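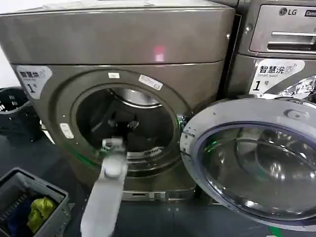
Open day at the Histwood residence, Skustitow

In February I visited the open day of Histwood, a residence for older people at the edge of Skustitow. My aunt is on the waiting list there, and the family asked me to look mostly at one thing, the meals. She has become thin in the last year and she is not easy to please at the table.

I came by the bus from Ban, which stops in front of the gate. The program started at ten in the morning with coffee in the entrance hall. They divided the visitors into small groups and my group went first to the kitchen.

The kitchen

Histwood has 70 residents and cooks everything in the house. The menu goes in a circle of four weeks and then begins again, with changes for the season. On the wall was the number 793, written very big, and under it the words "lunches in January, in the dining room." The cook explained that they separate these from the lunches carried to the rooms, because they want more people to come down and eat together. I would have liked to know the number for December too, but I did not ask.

Soft food is prepared in the same kitchen. I had expected three gray spoons of something on a plate. The carrots were soft but they were still orange and had a shape, and the fish had a sauce with dill. We could taste both. The fish needed salt, in my opinion. There is salt on the tables, but you must ask for the pepper.

A woman in my group wanted to know what happens when a person does not like the meal of the day. There is always a second dish, and also an omelet, until half past one. After this time there is only bread, cheese and fruit, and in the evening soup.

The dining room

Lunch was served to visitors and residents in the same room. The tables are for four or six persons, with enough space between them for a walker. I sat near the window and this was a mistake, the sun was directly in my eyes. We had barley soup, chicken with rice, and a baked apple. The soup was very good and I took it twice.

The places are not fixed, but in practice everybody has his own chair. A new resident is seated with a different table each day in the first week, and then chooses. I found this a good system. My aunt will choose on the first day, I think, and not move again.

The noise was more than I expected. The floor is hard and the chairs make a sound when they are pulled. For somebody with a hearing aid it could be tiring, and I wrote this on the paper for remarks. 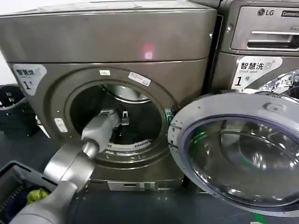 One resident at my table told me that the food had become better since the kitchen started to cook in the house again, and that before this the lunch came by van from Fustness and the potatoes arrived already tired. She also said that the supper is too early. It is served at half past five, and by nine she is hungry and eats cookies in her room.

I asked about this later in the office. A late snack can be ordered — yogurt, a sandwich, warm milk — but it must be written down before four in the afternoon. It seems that not all residents know it.

Costs and practical things

Meals are included in the monthly price. A guest pays 66 for a book of ten lunch tickets, and the tickets have no end date. For a birthday the family can rent the small dining room, with a deposit of 500 that you get back afterwards. You may bring your own cake, but no other food from outside.

Special diets (for diabetes, without gluten, with little salt) cost nothing extra, only there must be a letter from the doctor. Vegetarian food needs no letter.

The bus back to Ban leaves at ten minutes past each hour, and the last one I could take was at ten past five. The next open day is in May, when the garden tables will be outside. I have asked if my aunt may come for a lunch before that, and they have put her name down for March.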